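Bredden canteen notebook
13/06/2024
Entry by Theano Galanis

Table surfaces and floor, continued from the January pages. Kane Donnelly has the cleaning log, so stain numbers go there and I'm only writing up what I saw and liked.

The marble-look table is a joy. I put it down as "busy" on the first visit and I take that back completely. The veins run salmon and peach into a proper rust orange, with darker reddish brown through the middle, and after a morning with it I'm convinced this is the right kind of pattern for a room where people eat. Tomato sauce on a plain white top shouts at you. On this one you have to go looking, which is lovely for the diners and a bit of a pain for whoever is wiping down. Kane wants a low-angle flashlight check added to the wipe-down sheet and I agree.

Red trim: keep it! It picks up the red plastic stool so nicely that I'd stop looking for other seats. Rallis can supply more of the same stool and has 26 in stock. I asked for a price on the lot and for a price on half.

Paper markers are staying on the far half of the table until the layout is settled. Please don't wipe them up with the crumbs – I've had to reprint once already.

Place setting trial next. Forks first, then spoons, then the bowls from Plondport if they arrive. I want to know how the cutlery reads against the pattern from a standing height and again from the stool.

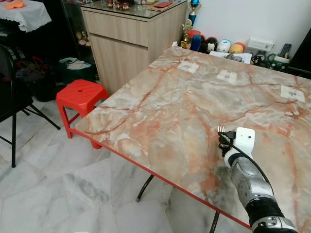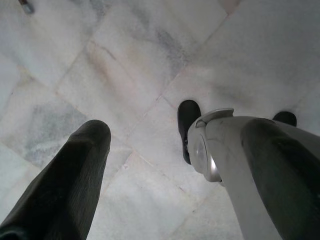
Table with the markers and red stool, then the floor tiles.

Floor: polished white marble, big square tiles, and the seams are so faint I had to crouch to follow them. Beautiful stuff. My worry is chair and table feet. The table has small dark feet on black metal legs and I'd like felt or rubber under every one before we start shifting furniture about. Drito pads come in packs of 100, so one pack does this room and leaves plenty over for the next.

Room length along the window wall is 687 cm by Kane's tape. I got 2 cm less with mine, so we'll measure again together, both with his tape.

Gloss on gloss could be a lot of glare in the afternoon. Check with the blinds up, then halfway. Kane thinks a matte mat under each plate would fix it; I'd hate to cover the pattern but I'll try it.

To do:
Flashlight line on the wipe-down sheet (Kane)
Order pads (me)
Chase Plondport about the bowls
Repeat the wall measurement
Glare check, blinds up and halfway, with and without mats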